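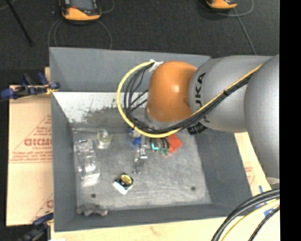

Teresa Mota wrote under my last post that a student club should start with wooden blocks and stay with them for a year, and that going straight to clear plastic was asking for trouble. She asked what we thought we would learn from it. I started a reply in the comments and it got too long, so I'm putting it up as a post.

I don't disagree with her much. If the Nekow rules had let us bring blocks, I would have voted for blocks. But the Nekow challenge is about picking ordinary things out of a bin, and the list of ordinary things is set by the organizers. It has a small clear cup on it. It has a clear rectangular container on it, and a cloth. We could skip the hard ones and take the points for the rest, and one of the other teams in our round did exactly that and finished ahead of us. We talked about doing the same and decided we would sooner try.

For anyone who hasn't read the earlier posts, we are the robotics club at Mulluvbridge. I joined last fall because a friend was going and I had a free evening. I study mechanical engineering, I can write code if somebody checks it afterward, and before this the biggest thing I had programmed was a plotter. The club meets after classes and the arm is shared with a course, so our time on it starts at 6:30 p.m. and we have to leave it in the position we found it in. There is a form for that.

Who does what

Yutong Guo does the vision part. Aníbal Fonseca does motion, meaning everything between "the object is there" and the gripper being there too. Matilde Carrilho keeps the logs and wrote the scoring script, and has stopped us more than once from believing a result we wanted to believe. I do the gripper and the cables. Adelino Carvalho is our advisor. He mostly sits at the far desk with his own work and comes over when the arm makes a new sound.

The code base is called Tirkano. It was named by the people who had the club before us and none of them are around to say what it means. Half of it is theirs. There is a folder in it called old_do_not_use that three of our modules import from.

How a run goes

We put the objects in the bin, somebody shuffles them, the program takes its pictures and picks a target, and the arm goes down for it. If it comes up holding something and gets it out past the wall, Matilde's script counts it as a pick. If it drops it on the way out, that is a drop and gets its own column. If it closes on air, that is a miss. If Aníbal hits the stop button, that is a stop, and he has to write down why. His reasons are short. The most common one is "wall."

The wall thing took up most of the spring. Our bin is sheet metal with sloped sides, and when something lies near the foot of a slope, the straight-down approach that works in the middle doesn't work anymore. One side of the gripper gets to the slope before the fingers get to the object. Aníbal's first fix was to refuse any target too close to a wall. This was safe and it also meant we refused most of the bin. His second fix was to tilt the whole hand away from the wall and come in along the slope. That works on things with some height. On anything flat the fingers arrive at an angle and push the thing into the corner, where it is now harder to get than before.

What we do now is a mix. If the object is tall enough, tilt. If it isn't, look for something else first and come back to it, because moving the other things sometimes changes what is free. It's not a clever plan, but it got us through most of the practice sets without a stop.

The clear things

This is the part Teresa was asking about. Yutong's depth data on the cup is poor. At some angles you get a bit of the rim. At other angles you get the floor of the bin behind it, as if the cup weren't there. The rectangular container is worse. You can stand next to it and see it by the light on its edges, and then you look at the depth picture and there is a flat gray floor with a few stray points on it. The bin is metal and scuffed and throws light back in odd places, so sometimes we also get points where there is no object at all.

We tried turning the room lights down, which helped the stray points and hurt everything else. We tried putting paper on the floor of the bin. That helped a lot, and then Matilde read the rules again and we can't do that in the competition. It cost us an evening, but at least we know now that the floor is part of the problem and how big a part.

In the end Yutong stopped using depth for those two objects. The color picture is used to find the outline, and the height comes from a table, since we know how tall a cup is. It assumes the cup is standing up. When the cup is on its side the outline is different, and there is a second entry in the table for that. When it is leaning on something, we have no entry and we usually miss.

The cloth has the opposite problem. The cameras see it fine. You can grab it almost anywhere, and it comes up almost every time, but it brings company. Anything small lying against it gets dragged along or rolled over. We moved the cloth to the end of the order for that reason. Then we found out that if the cloth goes last it is often covering something, so now it goes last unless the count comes up short, and Aníbal isn't happy with how that bit of code looks. I have seen it and he is right.

My end of it

The gripper isn't pretty. The fingers are metal, a plain narrow pair, and a lot of what sits around them is small colored parts. I have rebuilt it twice. The first version was too wide at the top and was responsible for a good share of the "wall" entries. The second one was narrow enough but the fingers could shift a little sideways under load, and on a cup that little bit is enough to tip it. The third one is stiffer. I'd still like softer fingertips. I glued on thin rubber pads for a while and they gripped well and then peeled off in the bin during a run, and the vision code picked one of them as a target. We got it on the first try.

Cables are the other half of my job and I had no idea how much of the job it would be. The arm can turn its wrist much farther than the cables want to go. If you tie them down close, they pull when the wrist turns. If you leave a big loop, the loop swings and can come down in front of whatever is looking. I went with the big loop. It looks untidy and I have been told so, but after I let it out we stopped losing the gripper connection in the middle of runs. Before that it happened every session, always at the same wrist angle, and we spent a whole evening looking for the fault in the software before Adelino walked over, turned the wrist by hand on the pendant, and pointed.

I'd tell any club starting out to run the wrist through its full range before writing anything. It takes ten minutes and I didn't do it.

Numbers

Matilde says I should give them if I'm going to talk about it. For the last practice period we had 142 attempts logged. I'm not going to paste the whole table here, since she wants to write it up properly and the columns need explaining. In short, boxes and other solid things with straight sides are fine. Round things standing on end are fine. Round things lying down are all right if they stay still. The cup is something we get more often than we miss, and we were pleased about that. The clear container we miss more often than we get.

We also found that our results were better late in the evening than early. We had a theory about the arm warming up. Matilde checked the logs and saw that whoever was shuffling the objects got tired and started putting them down in the same easy spots. We now use printed layouts and take turns. The late-evening effect went away, and our average went down with it.

The competition itself

The regional round was in Bragança, in July, and I have written about the trip already. I'll only add what I left out. We had a new bin there, with the same dimensions on paper and a shinier floor, and Yutong spent the whole setup slot on exposure. We got the cup. We didn't get the container. Aníbal pressed stop one time and wrote "wall."

A person from another team came over afterward and asked how we handled the cup, and Yutong showed them the height table on a laptop. They looked a bit let down. I think they expected a network. But they took a photo of it.

So, Teresa, what did we learn? I learned to route a cable. Yutong learned a lot about reflections and can't walk past a shop window now without saying something. Aníbal says he learned to read the old code before deleting it. Some of that we could have learned from blocks, the cable part certainly. The rest I don't think we would have met, because a block shows up in the depth picture and you go and get it.

Next term the plan is to work on leaning objects and to clean out old_do_not_use – Matilde has made a list of what still depends on it. I also want to try a different pad material and a way of holding it on that isn't glue. If anyone reading has used something thin that survives being dragged along sheet metal, please leave a comment. I've had one suggestion already, for bicycle inner tube, and I have an old one in the garage that I'm going to cut up this week.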